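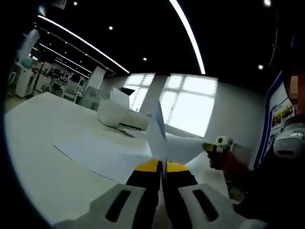 Progress report, April
Stumosville print and paper room
To: the Gestutell small grants desk

We're two months into the grant and the print table is up and running! When we wrote to you last the printer was living on a shelf in the hallway and people had to stand in line sideways to get past each other. Now it has a big white table to itself, with space in front for the sheets to come out and plenty of flat surface left over for folding.

Printing
The counter read 3835 pages on Friday at closing. We had planned on far less than that by now, and the reason is the neighborhood newsletter, which moved over to us in the first month and has stayed. It goes out as a single sheet, folded. The last run was 606 copies and we got through it in one afternoon, folding included. Job applications and school forms make up most of the rest. We still get a few people who want photos, and we send them to the drugstore.

Paper
We're using plain white letter paper for everything. We tried a cheaper paper from Cikora for a while and it curled as it came out of the printer, so the folds wandered and the newsletter looked tired before it even left the building. We went back to the old kind. It costs a little more per box and I think it's worth every cent, but the paper line in the budget will run over by the end of summer if the newsletter keeps growing. I'd like to move the money we set aside for a second shelf into paper. Please let us know if that needs a form.

Folding sessions
We have held 13 so far. These were the part of the proposal I was least sure about, and they've become my favorite part of the week. People come to fold newsletters and stay to learn how to make a booklet from one sheet. The Xie Street after-school group has asked for its own time slot, and we've said yes for the fall.

Still to do
The sign-up sheet needs a better home - it keeps getting folded by accident. The instructions for loading the paper tray have to be rewritten in larger type, and we want a Spanish version next to them. Toner is fine through June. The stapler you approved is on back order.

Receipts for paper and toner are attached.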